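**Aus der Werkstatt: Arbeitskleidung und Handschutz in der Textilaufbereitung**

Stand: 3. Januar 2024

Seit Oktober gilt in der Aufbereitung bei Koltach eine überarbeitete Kleiderordnung. Sie ersetzt das alte Merkblatt, das noch aus der Zeit vor dem Umzug in die Halle Stenov stammt und in mehreren Punkten nicht mehr zu den Arbeitsplätzen passte. Die wichtigsten Änderungen sind nachstehend zusammengefasst. Die vollständige Fassung hängt am Eingang zur Sortierung aus.

**Schürzen**

An allen Plätzen, an denen Ware angenommen, geprüft oder gefaltet wird, ist eine Schürze zu tragen. Ausgegeben werden Modelle mit über dem Rücken geführten Trägern. Die früheren Nackenbänder entfallen, weil sie bei vorgebeugter Haltung auf die Halswirbelsäule drücken. Die Träger sind so einzustellen, dass das Vorderteil beim Bücken nicht unter die Tischkante gerät. Ausgeleierte Träger werden nicht geknotet; die Schürze geht zurück an die Ausgabe und wird getauscht.

Schürzen werden nach jeder Schicht in den Wäschesack gegeben, auch wenn sie sauber aussehen. Gewaschen wird im eigenen Haus, 74 Minuten Programmdauer, ohne Weichspüler. Die Bestellung für das laufende Halbjahr umfasst 18 Stück und läuft wie bisher über Negri.

**Oberbekleidung**

Lange Ärmel sind an den Sortiertischen Pflicht. Das Gewebe ist freigestellt, die Bündchen müssen am Handgelenk anliegen. Grobstrick und stark fusselnde Stoffe sind bei der Prüfung heller Ware ungeeignet, da sich lose Fasern auf der Oberfläche absetzen und in der Endkontrolle als Verschmutzung gewertet werden. Gerippte Stoffe sind zulässig, sofern sie nicht pillen. Im Zweifel genügt der Test mit einem Streifen Klebeband: zweimal auf den Ärmel drücken, abziehen, gegen Licht halten.

**Haare und Kopfbedeckung**

Schulterlanges und längeres Haar wird am Hinterkopf zusammengefasst. Haargummis mit Stoffbezug sind erlaubt, Klammern und Spangen aus Metall nicht. Eine Kappe kann zusätzlich getragen werden, ersetzt das Zusammenbinden jedoch nicht. Die Farbe der Kappe hat keine Bedeutung mehr; die frühere Zuordnung zu Schichtgruppen ist aufgehoben.

**Handschuhe**

Beim Öffnen angelieferter Säcke und beim Vorsortieren sind Einmalhandschuhe zu verwenden. Nusetti liefert sie in 4 Größen. Die Größe ist richtig gewählt, wenn der Handschuh an den Fingerkuppen keine Falte wirft und sich der Rand über das Ärmelbündchen ziehen lässt. Zu große Handschuhe führen beim Greifen dünner Stofflagen regelmäßig dazu, dass 2 Teile gleichzeitig aufgenommen werden.

Gewechselt wird

- beim Übergang von ungeprüfter zu geprüfter Ware,
- nach jeder Pause,
- bei sichtbarer Beschädigung.

Handschuhe werden nicht gewendet und nicht desinfiziert. An den Falttischen sind sie freigestellt. Wer dort ohne Handschuhe arbeitet, legt Ringe und Armbanduhren ab. Bei Hautreizungen bitte das Produkt nicht eigenmächtig wechseln, sondern den Chargenaufdruck der Packung notieren und weitergeben.

**Abstand am Tisch**

Mehrfach gemeldet wurden Zusammenstöße beim gleichzeitigen Vorbeugen über denselben Arbeitsbereich. Die Tische in Stenov sind schmaler als die bisherigen. Wer Ware über den Platz der Nachbarin oder des Nachbarn hinweg ablegen will, kündigt das an oder geht um den Tisch. Eine Änderung der Tischaufstellung wird geprüft, ein Termin steht noch nicht fest.

**Ansprechpartnerin**

Fragen zu Größen, Tausch und Nachbestellung beantwortet Graziella Marchetti in der Materialausgabe. Bestellwünsche für Handschuhe bitte mit Größe und Arbeitsplatz angeben; Zettel ohne Arbeitsplatz können nicht zugeordnet werden. 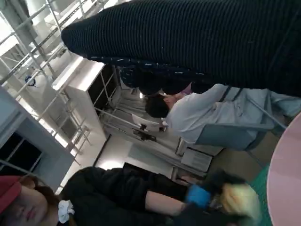 *Hellblaue Schürze mit dunklen Trägern über langärmeligem Oberteil; links rote Kappe, weißes Haarband und blauer Handschuh.*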